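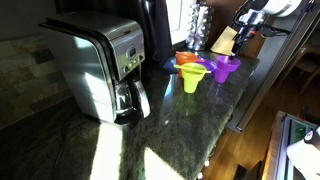
# Getting a granite worktop properly shiny (and keeping it that way)

I love a dark granite worktop. It hides crumbs beautifully, right up until the sun comes round and shows you every smear you've left since January! Once you've got the knack, though, it takes very little effort, and the shine is such a treat first thing in the morning.

## What you'll need

- Two microfibre cloths, one for washing and one kept for drying
- A small bowl of warm water
- A few drops of mild washing-up liquid
- An old soft toothbrush

Leave the vinegar and lemon in the cupboard. They can dull the sealant, and some stones don't like acid at all.

## Clear a patch at a time

I used to move everything on to the table and then lose heart halfway through. Now I shift things in small groups – plastic cups first, as they're light, then the spice rack, then the knife block. Switch off and unplug the coffee maker and let it cool before you slide it forward. There's always a drift of grounds behind mine.

Brush the dry crumbs into your hand before any water goes near them. Wet crumbs just travel.

## Wash, rinse, dry

Wring the cloth out until it's barely damp and work in overlapping strokes, back to front. Go over the same patch with plain water, then dry it straight away with the second cloth. The drying is what brings the shine up, so give it some elbow grease!
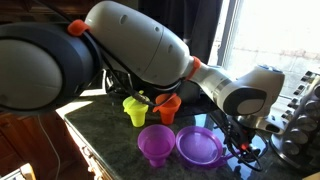 Bright plastic cups look gorgeous against dark stone, but a damp rim leaves a ring if you stand them upside down to drain. Dry them with a tea towel first, or put them on a folded cloth.

For dried-on spots, lay a warm wet cloth over the top for a few minutes and they'll usually lift with the toothbrush. My friend Ayana swears by a plastic scraper held nearly flat, and I've come round to it for jam.

## Does it need sealing?

Drip a little water on a clean patch and leave it for ten minutes. If it still sits in beads, you're fine. If the stone has gone darker underneath, it's time to reseal – follow the instructions on the tin and try a hidden corner first.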